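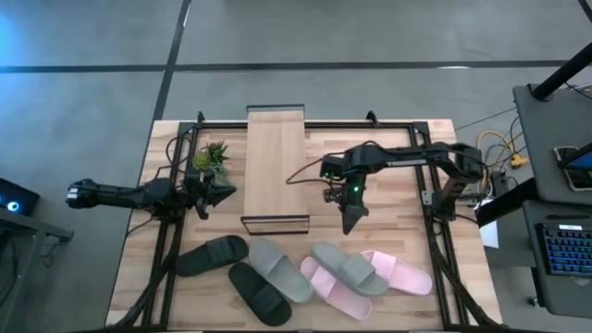 Has anyone been through a secondary suite application in Bredden since the new zoning bylaw passed? I'm so keen to get going! We want to turn our basement into a rental, and I've been reading council minutes at night like they're novels. The bylaw says the parking space has to be shown on a site plan, but the counter staff gave me two different answers on whether a shared driveway counts. I'd also love to keep the workshop floor down there, smooth and gray with long black lines across it, if a living space is allowed to have one. Our lot is on the Tagle side of the creek, if that changes anything.

Posted 28 Sep 2026

HasskaHillside
Yes, and good for you! We did ours in January. A shared driveway counts if there's an easement registered on both titles, so get a copy of yours before you pay for anything. The application was $500 and we had comments back in 20 days, which floored me. Draw the site plan yourself if you're handy, they only want it to scale with the setbacks marked. The floor is a building permit question and zoning won't care what colour it is.

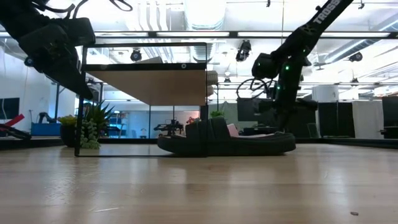 Clear enclosure at left, on the tabletop.

creekside_10
dont know about driveways but go to the council meeting, they're reviewing the suite rules again

gakonroad
Great question! One thing to add to the first reply: the Tagle side falls in the flood overlay, so you need a second form for any bedroom below grade. It's only 2 pages. Ask for it at the planning counter, I couldn't find it anywhere on the website. I went to the public hearing on the overlay and learned heaps, and the planners stayed afterward to look at people's maps with them. Bring yours!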